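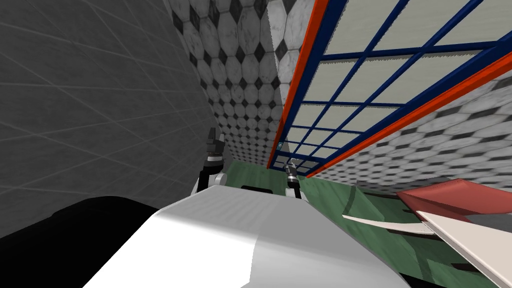
Prukbridge Hospital opens its new hand and wrist clinic

[Prukbridge] Apr 25, 2019 – I've been waiting a long while to write this one! Our new hand and wrist clinic is open, and as the clinic manager I get to be the person who tells you.

For years, people in Prukbridge with a broken wrist or a badly cut tendon had their cast or stitches looked after by us and then drove 126 kilometres to Gosemholm for their therapy. Then they drove home again, often with one good hand (or a very patient relative at the wheel). Last year 319 of our patients made that trip, and plenty of them made it every week.

Now they can stay in town. We have hand therapists on site five days a week, a splinting room, and a surgeon who visits twice a month. If your splint rubs, you can pop in and have it fixed the same morning. I'm very pleased about that part, having heard so many stories about rubbing splints.

The clinic sits on the ground floor of the Ristić Wing, right beside the fracture clinic, so you won't have to cross the whole hospital between appointments. We've planned for 1650 visits in the first year, and we'll look at adding evening hours in August once we see how the bookings go. 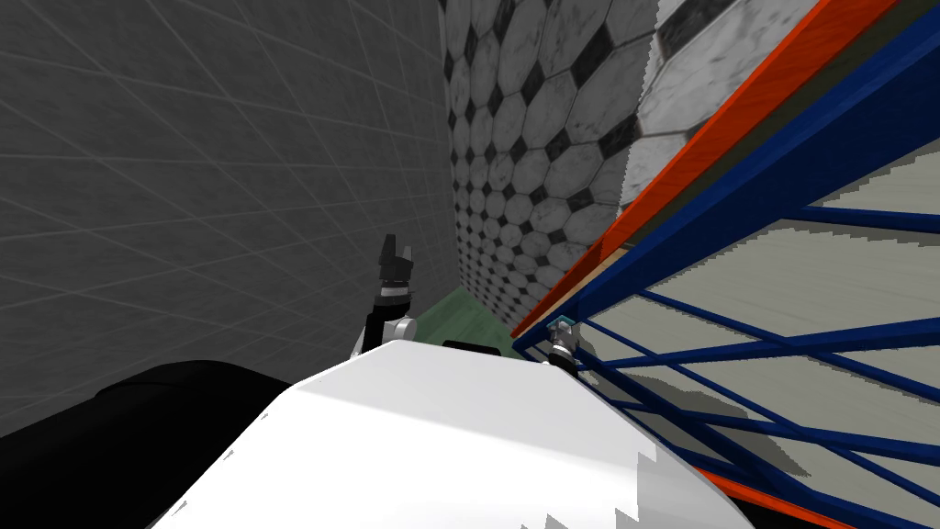

Computer rendering: two robot grippers near a shelving unit.

A big thank you goes to the Mositz Foundation, which paid for the splinting room and the therapy tables, and to the 128 local households who gave to our spring appeal. Some of you sent cheques with lovely notes tucked in, and we've kept every one of them.

You'll need a referral from your family doctor, or from our emergency department if that's where you were first seen. Patients already travelling to Gosemholm can ask their therapist there to transfer their file. Parking is free for the first two hours in the lot behind the wing.

Media enquiries: Prukbridge Hospital, Communications Office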